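Chapter 5
Workload and Soft-Tissue Injury in Distance Runners

5.1 Scope of the chapter

Training load is the product of session duration and session intensity. This chapter treats load as a measurable quantity and relates it to injury of the calf and Achilles tendon.
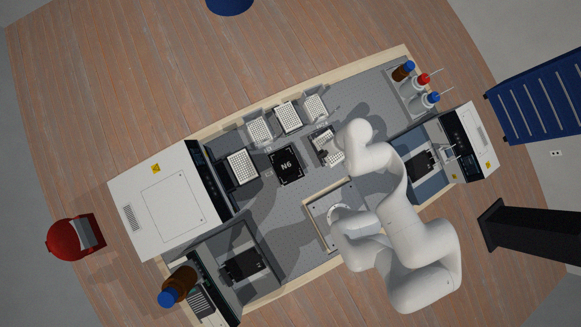
Figure 5.1. Bench with robot arm and station N6.

5.2 Sources of data

Most examples use the Stoden log, a record of 2,937 training sessions kept by 34 club runners. Each entry gives distance, surface and a rating of effort. Sessions missing any of these items were dropped before analysis.
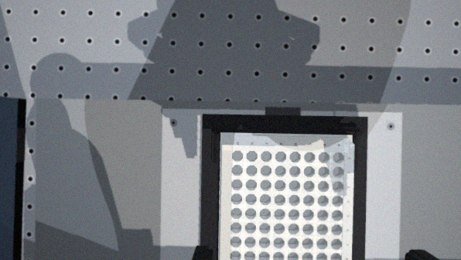
Figure 5.2. Multi-well plate in holder, from above.

5.3 Acute and chronic load

Acute load is the total for the past seven days. Chronic load is the weekly average over the past four weeks. Their ratio is easy to compute but unstable when chronic load is low, as in runners returning from a layoff.
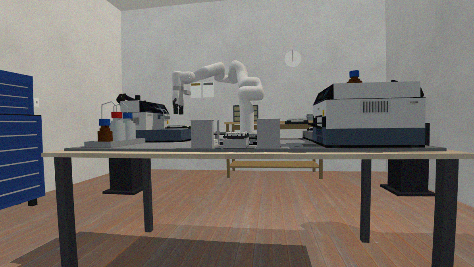
Figure 5.3. Robot arm over the table, gripper open.

5.4 Tendon response

Tendon adapts more slowly than muscle. A runner may feel ready for hill work weeks before the Achilles can tolerate it.

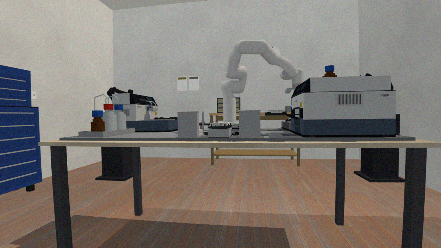
Calf strength is tested with single-leg heel raises to a fixed height. Joint angles are recorded at the hip, knee and ankle, treated as a chain of rigid links. The arm in the picture can be read the same way: a vertical column, a rounded elbow-like joint, a sloping forearm and a wrist. Section 5.5 applies this model to the Vastden heel-raise test.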